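Why do robots have rules?

By Wakana Shibata

Robots that work near people have to follow rules. The robot doesn't think these up. People write them down first, and other people check that the robot keeps to them.

Some rules are called standards. A standard is a list of things that everyone making a certain kind of machine agrees to do in the same way. It might say where the stop button goes, or what colour it should be.

At the Keria workshop in Gostville, the list for robots that pick up food has 14 rules. These are some of them.

Go slowly near people. If someone steps over the yellow line, the robot must slow down or stop.

Squeeze gently. Soft fruit bruises, so there is a limit on how hard the gripper can press.

Keep it clean. Anything that touches food is washed before the next job.

Practise on a computer first. A new program is tried in a simulation, a kind of pretend world on a screen. At Keria it has to pass 60 tries there before it goes into a real machine. If it squashes a computer strawberry, there is no mess to clean up – and the people who wrote the program can fix it.

Write down what went wrong. A mistake that is written in the logbook can be looked at later by everybody.

Rules can change, too. Last September the workshop added one about who may restart a robot after it has been stopped.

Strawberries in the computer world:

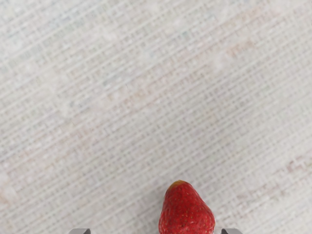
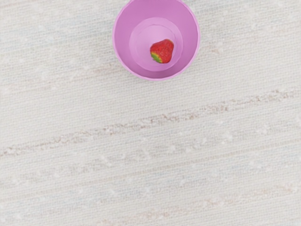
Fabrice Renaud wrote in to ask who checks the people doing the checking. He thinks a workshop should not mark its own work, and would like someone from outside to read the logbook at least once a year.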